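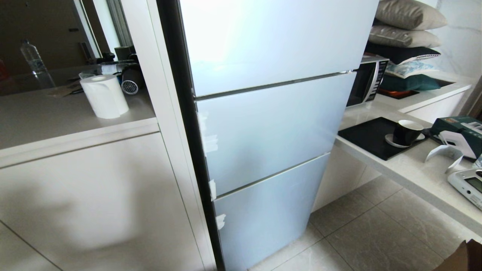

The refrigerator and adjoining counters, with tape still on the two lower doors.

Readers of this blog will recall that the kitchen at the Noromthorpe apartment was to be reviewed before the end of June. The review has begun with the refrigerator, and the following notes are entered for the benefit of those who share the room.

The pieces of white tape along the left edge of the middle and bottom doors are to be removed. Ewurabena Sulemana recommends warm water, a soft cloth and patience. Blades and scouring pads are not to be used on the glossy front, which shows every mark. The recessed grooves between the doors should be wiped at the same time, as crumbs collect there.

The counter to the left requires a decision. Paper towels are at present kept lying on their side, and I have ordered an upright holder from Ruggiero. The lidded canister may stay. Small plastic containers should be returned to a cabinet after use.

The microwave will remain to the right of the refrigerator. Callum MacBrayne proposed moving it to the other counter, and the proposal was considered at length over dinner and declined. He has asked that his objection be recorded, and it is recorded.

Shelf assignments inside the refrigerator will be addressed in the next post.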